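**Wooden toy blocks** are small solid pieces of wood, cut in simple shapes, which are used for building, sorting and free play. The most common shape is the cube. Longer pieces, flat pieces and triangles are usually sold together with it. Blocks are found in homes, kindergartens and school rooms, and in many of these places they are kept in shallow open boxes.

## Material and shape

Most blocks are made of a hardwood such as beech or maple, and softer woods are used for cheaper sets. The surface may be left plain, oiled or painted. Plain blocks keep the light color of the wood and become a little darker with the years.

In a good set, the sizes have a fixed relation to each other. A long block is then exactly as high as two cubes, and a flat block is half a cube. The small workshop Trummer, in the village of Zirkitz, has kept this rule in all its sets. Its smallest set has 16 pieces, the middle one 50, and the large school set 200.

The edges are normally rounded a little. If they are rounded too much, the blocks do not stand well on each other, and towers fall early.

## Storage

Blocks were for a long time sold in wooden cases with a sliding lid. The lid was often lost, and the case was heavy to carry. From this came the habit of keeping blocks in cardboard boxes without a lid, which is now usual in play rooms.

A box for blocks is low, so that a child can see all pieces from above and reach them with one hand. Bright colors on the outside help children to find the right box again. The inside is often left as brown cardboard.
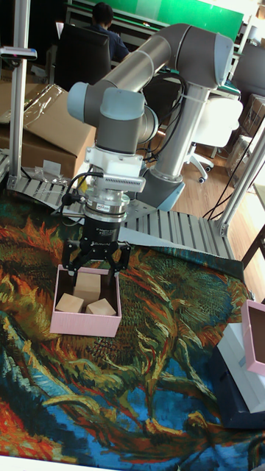
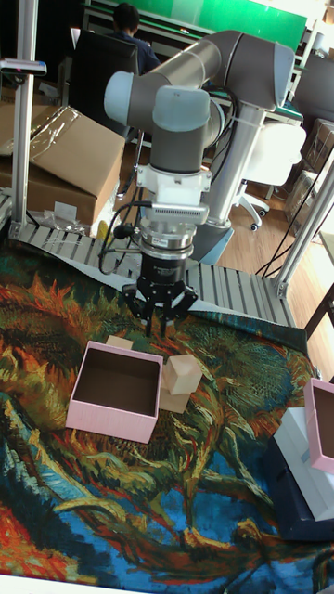
Johanna Hollenstein, who wrote a guide to the play room in Dusirdale, makes a difference between "laid" and "thrown" storage. In laid storage, every block has its place, and the box is filled completely, row by row. In thrown storage, the blocks go in as they come. They need more room in this way, but the tidying takes less time. She recommends thrown storage for children under four.

Empty boxes can be put one inside the other when they have different sizes. Boxes of the same size are stacked, and for this a firm box should be at the bottom.

## Play surface

Blocks are used on the floor or on a table. A hard surface gives the best stand, but it is loud. A cloth makes the sound softer and protects the table from scratches. Thick cloth has the disadvantage that high towers begin to lean, and folds should be pulled flat before building. Printed cloths are also used, and children sometimes take the pattern as roads, fields or water in their play.

## Care

Plain blocks are wiped with a damp cloth and dried in the air. They should not lie in water, as the wood swells and may crack. Rough places are removed with fine sandpaper. Cardboard boxes cannot be washed and are replaced when the corners open.

## Collections

The toy collection at Tadside was arranged by Aurelia Brunner and holds 172 sets of blocks, almost 50 of them with their first box. The boxes are kept in a dry room, apart from the wood.

## See also

- Building toy
- Cardboard box
- Tablecloth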